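Dinis opens kitchen task collection to outside partners

Press release
For release Wednesday, 9 a.m.

Dinis, the robot learning company, has begun gathering a new set of examples for machines that handle dry food, and will share it with two partners before the end of the year. The set is called Sornar. It covers scooping, pouring, levelling and tipping out, all done on a bench by a robot arm under the control of a trained operator.

Sornar now holds 292 hours of accepted recordings. Each one is stored with the arm's joint positions, the gripper opening, the view from the cameras on the bench and a short written instruction such as "pour the cup into the bowl". The learning system is trained on all of these together and is then asked to carry out the same kind of task without an operator.

The first partner is Altus, which makes portioning equipment for canteens and hospital kitchens. The second is Rondonuwu, a catering supplier that runs its own test kitchen and will send Dinis a list of the jobs its staff repeat most often. Both will receive the recordings under the same terms and will report back on where the trained system falls short.

"Most of what we had before was picking up solid objects and putting them down again," said Rizal Ginting, head of data at Dinis. "A box is either in the gripper or it isn't. With grain or flour, the cup can be held perfectly well and half of the contents can still end up on the table. We needed examples that deal with that, and we needed a lot of them." 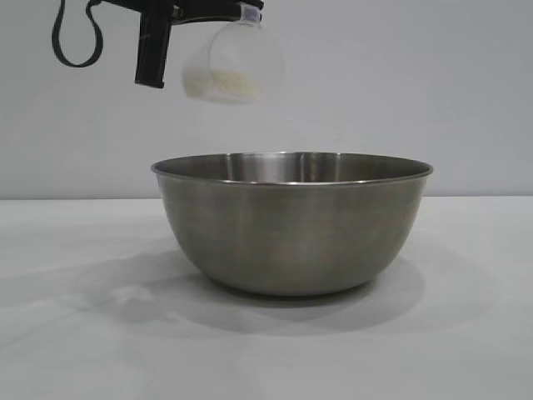 Pouring makes up the largest share of Sornar. Operators are asked to vary the height, the speed and the starting angle from one attempt to the next, and to keep going when a pour starts badly so that the recovery is recorded as well. Clear plastic measuring cups, held by the handle, were chosen for part of the work so that the grain inside can be followed by camera as the cup tips, and a wide steel mixing bowl gives new operators a generous target. Narrower containers are brought in once an operator has passed the first stage.

Each session lasts 120 minutes including breaks. The operator moves a hand-held controller and the arm follows. At the end of each attempt the operator marks it as complete, partly complete or failed, and a reviewer checks that mark later against the recording. Failed attempts are kept in a separate section, as they are used to train the part of the system that judges whether a task has been done.

Prasetyo Manurung, who leads the operator team, said the written instructions took longer to settle than the equipment did. "We started with very long ones and people read them differently. One operator thought 'empty the cup' meant a shake at the end and another didn't. Now the instruction is one line, and the shake has its own label."

The bench layout is kept plain for the first stage. Later stages add other utensils, patterned surfaces and changes in lighting, which Altus asked for after a visit in October. Juwita Pillai, product manager at Altus, said the company's customers work in kitchens that look nothing alike.

"We have sites with steel counters and sites with white worktops, and some where the light comes in from one side all morning," she said. "If the system has only ever seen one table, we will find that out in front of a customer. I would much prefer to find it out from a test report."

Rondonuwu will begin its own trials with rice, lentils and oats, and has asked for sugar and salt to be added. Florence Boychuk, who manages the company's test kitchen, said fine powders were not part of the present agreement – they cling to the sides of the cup and will need a different way of judging when a pour is finished.

Dinis is taking on more operators for the evening shift. No background in robotics is needed and training is paid. Firms that would like to suggest tasks for the next stage of Sornar can write to Faizal Jugah in the partnerships office at Dinis.

Ends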